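December 8, 2021
By Thilini Bhattacharjee

Wekex tabletop arm, trial unit: inspection checklist with comments

1. Emergency stop. PASS. Big, easy to find, and it halts the arm from any pose. Love it.
2. Base clamps. PASS. Retightened after 300 cycles; Lyle Wojcik barely got any turn out of them.
3. Cable run. PASS WITH COMMENT. Add one more tie near the elbow.
4. Speed limit in shared mode. PASS. Held at 800 cycles and again at 3,000.
5. Power-loss hold. PASS. The arm stayed put, all 6 tries!
6. Manual. COMMENT. Clear and friendly, but the torque table is missing a page. Janaka Majumder has asked Arnow for it.
7. Gripper fingers. PASS WITH COMMENT, see below.

Finger wear is what I was most curious about, and I'm really pleased with this pair. Check the screws in their pockets first, then run a thumb along both faces with the power off. The black faces have pale scuffs, heavier toward the tip on the left one, and I'd call that cosmetic. Keep the gap open and clear before homing, as it is now with the basket set back behind it, and watch the right finger near the edge of the green tray, particularly with glass on it. Next finger check is due in June.
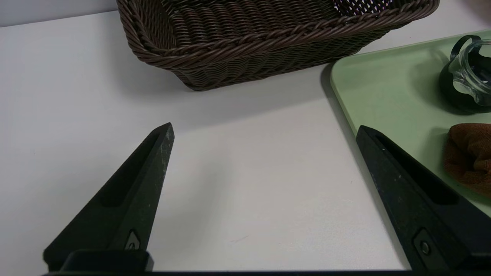
Questions: Saskia Doolan, Makbridge workshop desk | © 2021 Makbridge | Back to top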